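Seit November stehen bei uns in der Werkstatt Sätze im Raum, die vorher keiner gesagt hätte. »Das übernimmt später die Zelle« ist so einer. »Das müssen wir erst in der Simulation sehen« ist der zweite. Den dritten sage ich selbst zu oft, er lautet: »Und wer räumt dann auf?«

Ich arbeite bei Plullusero in der Konfektionierung. Wir packen Lern- und Bastelsets für Schulen und Kitas, dazu kommen Rückläufer aus dem Verleih. Eine Kiste kommt zurück, jemand kippt sie auf den Tisch, sortiert, prüft, legt nach, macht sie wieder zu. Der Jemand bin meistens ich oder Duyên Kiều, die mir gegenüber sitzt und schneller ist als ich. Dreißig Kisten am Tag sind ein guter Tag. Siebenundzwanzig sind ein normaler, und das ist die Zahl, die jetzt in allen Präsentationen auftaucht, weil man sie so schön steigern kann.

Das Projekt heißt Kioko. Gebaut wird es von Trodton, und zwar vorerst nur im Rechner: ein Tisch, zwei Arme, Kleinkram zum Greifen. Wir bekommen alle paar Wochen Bilder und kurze Filme gezeigt und sollen sagen, was uns auffällt. Das ist nett gemeint, und ich gehe auch hin. Auf dem Tisch liegt dann zum Beispiel ein kleines Maßband, gelb und schwarz, ein Stück weiter zwei dünne Stäbchen in Blau und Gelb, und dazwischen sehr viel Platz.

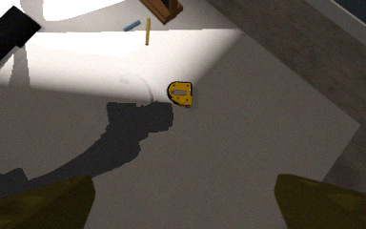 Dieser viele Platz beschäftigt mich. Wenn ich eine Kiste auskippe, ist erst mal gar kein Platz. Da liegt ein Haufen, in dem die Stäbchen unter den Stiften stecken, die Stifte im Klebeband hängen und am Klebeband noch ein halber Apfelaufkleber pappt. Den Haufen auseinanderzuziehen ist die halbe Arbeit. Danach ist das Einzelne leicht, das würde ich auch einer Maschine zutrauen.

Ich habe das in der Runde gesagt. Die Antwort war, man fange mit dem Einfachen an und steigere sich. Klingt vernünftig. Nur steht im Zeitplan von Pesunby (das ist die Beratung, die das Ganze für unsere Geschäftsleitung durchgerechnet hat) schon eine Zeile mit frei werdenden Stunden, und die beginnt lange vor dem Punkt, an dem jemand den Haufen ausprobiert hat. Die Stunden sind also verplant, bevor es sie gibt. Was wir damit machen sollen, heißt dort »höherwertige Tätigkeiten«. Ich habe gefragt, welche. Man wollte mir das nachreichen.

Duyên sieht es gelassener. Sie hat früher in einer Wäscherei gearbeitet, und dort kam irgendwann eine Faltmaschine. Gefaltet hat die gut, sagt sie, aber einer musste jedes Stück glatt einlegen, acht Stunden lang, im Takt der Maschine statt im eigenen. Weniger Leute waren es nachher auch, das erzählt sie eher nebenbei. Seitdem fragt sie bei jeder neuen Anlage als Erstes, wer einlegt.

Bei Kioko legt laut Konzept »das Bestandspersonal« ein. Das sind dann wir. Wir sollen die Kisten so vorbereiten, dass die Teile vereinzelt auf dem Tisch liegen, und die Arme sollen sie danach einsortieren. Ich habe das zweimal gelesen. Vereinzeln ist das, was Zeit kostet. Ob ich ein Maßband, das ich ohnehin in der Hand habe, auf den Tisch lege oder gleich ins richtige Fach, macht für mich keinen Unterschied, außer dass es beim zweiten Mal weg ist.

Dazu kommt die Prüferei. Wir haben 3862 Artikel im Verleihbestand, und jeder geht auf seine Weise kaputt. Bei Maßbändern klemmt die Feder, das merkt man beim Ausziehen am Daumen. Bei den kleinen Tafeln zum Aufstellen lockert sich der Rahmen, das hört man, wenn man sie absetzt. Ein Stift ist leer oder eingetrocknet, und das sind zwei verschiedene Sachen, jedenfalls für den, der nachbestellt.
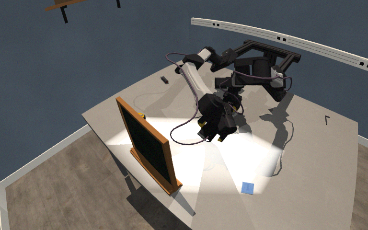

Im Lastenheft steht zur Prüfung ein einziger Satz: »Sichtkontrolle durch Kamera, Grenzfälle an Mitarbeiter«. Was ein Grenzfall ist, soll sich im Betrieb zeigen. Meine Vermutung ist, dass anfangs fast alles einer ist und dass nach ein paar Monaten jemand die Schwelle verschiebt, damit die Quote stimmt. Dann haben die Kitas die klemmenden Maßbänder, und die Beschwerden landen bei uns am Telefon. Vielleicht irre ich mich da. Ich würde mich sogar gern irren, mein Rücken hätte nichts gegen ein paar Kisten weniger.

Ich bin nämlich gar nicht grundsätzlich dagegen. Die Kistenwaage mit dem Etikettendrucker, die wir vor Jahren bekommen haben, gebe ich nicht mehr her. Vorher haben wir Gewichte von Hand in Listen geschrieben, und das hat keinem gefehlt. Aber die Waage hat jemand hingestellt, der vorher einen Vormittag neben uns stand und zugeschaut hat. Von Trodton war bis jetzt noch niemand am Packtisch. Man habe unsere Abläufe ja als Dokument, hieß es. Das Dokument habe ich geschrieben, an einem Nachmittag, mit dem Hinweis am Ende, dass die Rückläufer darin fehlen.

Beim nächsten Termin bringe ich deshalb eine Kiste mit, ungeöffnet, so wie sie aus dem Verleih kommt. Duyên sucht schon eine passende aus. Sie schwankt zwischen einer aus einer Grundschule und einer aus einer Kita, in der offenbar mit Kleister gearbeitet wurde. Ich bin für den Kleister.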